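Against the tidy bench
by Tumaini Mfaume

Most arguments about teaching manipulation by demonstration are arguments about hardware. One side prefers remote control, with an operator at a leader arm and the robot copying at the far end. The other prefers to leave the robot out and put the gripper directly in a person's hand. I have worked both ways and I favour the second for cloth, for a reason that has little to do with cost.

At Zinholm we collected 2869 towel folds by remote control over one winter. The operators were competent. Their folds were slow, and they shared a fault: the operator stopped before each grasp to judge depth through a monitor. The policy learned the stop. Valter Matos spent much of February trimming the pauses out of the recordings, and the trimmed policy then closed its fingers early.

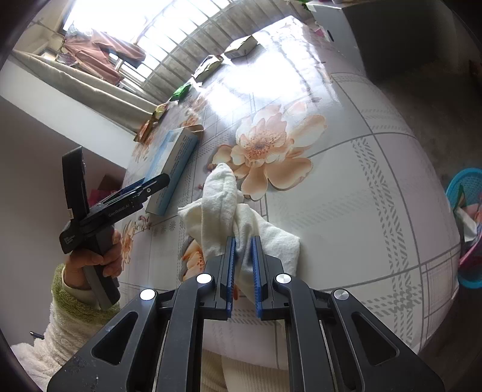
Hand-held grippers keep the timing of the person. The operator sees the cloth with their own eyes, feels the resistance through the handle and closes the fingers when the cloth is ready. The objection, which Delphine Zamora has put to me more than once, is that data gathered in ordinary rooms is uncontrolled. A towel pinched in a twisted bunch over a floral plaid tablecloth, with window glare across the print, would have failed our old bench protocol on two counts, background and lighting. I would keep it. A robot sold for housework will meet patterned cloths and low sun, and a set recorded entirely on grey felt tells it nothing about either.

There are real costs. A hand-held device will go wherever a wrist can go, and some of those poses are outside the reach of any arm we own. Pidisia discards such episodes after the fact. I would sooner check reach during recording and warn the operator with a tone. Force is also poorly captured unless the fingers are instrumented, and few are.

Remote control still has its place. For correcting a policy that already half works, the error has to be corrected on the robot that makes it. We now allow 10 corrective sessions per task, and only after the hand-held set has been used in training.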